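Floor Safety and Failure Investigator (Contract, Buckley Lab)

Brarneck is hiring one person on a contract to find out why our robots keep losing power, losing track of where they are, or both, and to tell us plainly whether we should have been running them at all. If you're looking for a job where you help a young company tell its story, please close this tab. We have enough people telling the story.

Location: Buckley, on site, every working day
Term: 5 months, starting in August
Reports to: the head of operations, with a written right to go over that person's head
Closing date: 19th July

What went wrong

We run mobile robots that pick things up from tables, carry them a short way and put them down again. In the spring we had a stop that should have been boring. A unit working next to a steel table lost its position signal, kept going on its last good guess, and pushed the table into a person's hip. The person was bruised and went home early. The emergency stop was pressed and the unit did stop, but later than the documentation says it should.

We wrote a report. It said "operator awareness" in the box for root cause. A lot of reports in this industry say that, and it mostly means that the people who wrote them were tired and wanted to go home. We took it back out of the box after somebody on the floor refused to sign it. The box has been empty ever since.

After that we went through the run logs and found 229 stops that had been marked "cleared" with no cause given. Some of those will be dull. A dead battery is a dead battery. But in a good share of them the log shows the position signal dropping first and the stop coming second, in that order, and we had been filing them under "network."

We use a navigation package called Stalix. The supplier's view is that Stalix is fine and our floor is the problem. Our software team's view is that the floor is fine and Stalix is the problem. Both groups have slides. Neither group has spent a full shift watching the machines and writing down what was plugged into what when the signal went.

What you would do

Read the 229 entries. All of them, including the ones with one word in the notes field. Sort them by what the record can support and leave the rest as unknown. We would like a large honest pile of unknowns more than a small tidy one.

Reproduce the spring incident, or show that it can't be reproduced with the equipment we have. You'll have a unit set aside for this, with its speed limited, and a weighted stand to use where the person was. No people in the work area during those runs. If somebody tells you it will be quicker with a person standing there, stop the run and write down who said so.

Measure the emergency stop, button to standstill, on every unit, loaded and empty. We have a number from the manufacturer and we have stopped trusting it.

Look at how power and signal get to each station. Sensors get moved, chargers get moved, extension leads get borrowed and come back in a different place. We believe the layout on any given afternoon differs from the layout in the drawing, and that nobody has checked how much of our trouble lives in that gap.

Check the tape. We use floor and table tape to mark where things go, and we have been relying on it for more than it was ever meant to do. Some procedures treat a taped line as if it were a barrier. You may decide that is acceptable for some stations. We would want to see the reasoning.

Write it up. There will be a report at the end of every month, 3 pages at most, and a final one with no limit. All of them go to the whole staff on the same day they go to management. This is in the contract, and you should read that clause before you sign, and ask for changes if you think it leaves us room to wriggle.

What we are looking for

You have investigated failures in moving equipment before. It doesn't have to be robots. Elevators, packaging lines, forklifts, stage machinery, farm equipment and theme park rides would all be of interest. We want at least 3 investigations you led yourself, and we will ask you to walk us through one that reached an answer the customer didn't like.

You can read a log file without help and know when a timestamp is lying to you. You don't have to be a programmer. If you need something pulled out of the system, an engineer will do it, and you should be able to tell whether they pulled the right thing.

You're comfortable on the floor. That includes kneeling under tables, following cords by hand, and asking people who are busy what they just moved and why. Steel-toe shoes are required for anyone taking part in a test run and we pay for them.

You don't get talked out of things easily. We say this as the people who will be trying to talk you out of things. It won't be deliberate. There is a demo coming up, there is always a demo coming up, and you'll hear the words "just for this week" a good deal.

What we are not looking for

Certificates on their own. If you have them, list them, but we had a full binder of them on the shelf in the spring and the table still moved.

A dashboard. We were sold one after the incident, from a firm called Jovley, and it shows us a green light for each unit. The lights were green through several of the stops in the log. You're welcome to use it, to ignore it, or to find out what the green light is connected to, if anything.

Anyone who plans to recommend training as the first fix. Training may well be on your list somewhere. If it's at the top, we will assume you ran out of time.

The work area

The stations are in a carpeted room, with steel tables and tape outlines on the floor. Sensors and other small devices are placed by hand and corded back to power strips. Layout changes happen between runs, often several in a day, and at present there is no rule about who signs off on them or whether the robot has to be stood down first. You would be writing that rule. Most of your first two weeks would be spent in here before you opened a single spreadsheet.

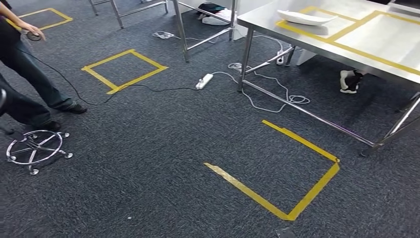

One of the floor operators read a draft of this ad and asked for a paragraph of their own. They said that any investigator who starts with the software will waste the first month, that the stops come in bunches on days when the stations have been rearranged, and that they raised this twice before the spring and were told it was anecdotal. They added that they don't especially believe a contractor will change anything, but that they would be glad to be wrong and will make time to talk to whoever gets the job.

We left that in as it was given to us. We can't confirm the part about bunches, because the layout changes weren't logged. We can confirm that it was raised twice. It's in the meeting notes.

Pay and terms

Paid monthly at a day rate agreed before you start. The rate doesn't depend on what you find, and there is no completion bonus, no extension offered for good behavior and no option to convert to a permanent post. We think those arrangements bend people, including decent ones.

You can stop any robot at any time without giving a reason at that moment. You can keep a station closed overnight on your own say. Keeping it closed longer takes a short written note, and management can only reopen it by putting their own reasons in writing beside yours.

You keep a copy of your final report. You can show it to future employers with customer names removed.

How to apply

Send a resume and one page on a failure you investigated, covering what you first believed, what changed your mind, and what you never managed to explain. Please don't send a cover letter about your passion for robotics. Address it to Brarneck Operations, Buckley Lab, and put "Floor Investigator" in the subject line.

We will talk to a short list by phone, then ask 3 people to come in for a paid day. On that day you'll get a sample of the log entries, an hour in the work area with the machines powered down, and a conversation with the operators that management doesn't sit in on. The operators have a vote on the hire. If they vote against a candidate, that candidate isn't hired.

Everyone who applies gets an answer, including a no. If you have questions about the spring incident before applying, ask, and we will send you the report with the injured person's details taken out and the root cause box as it stands.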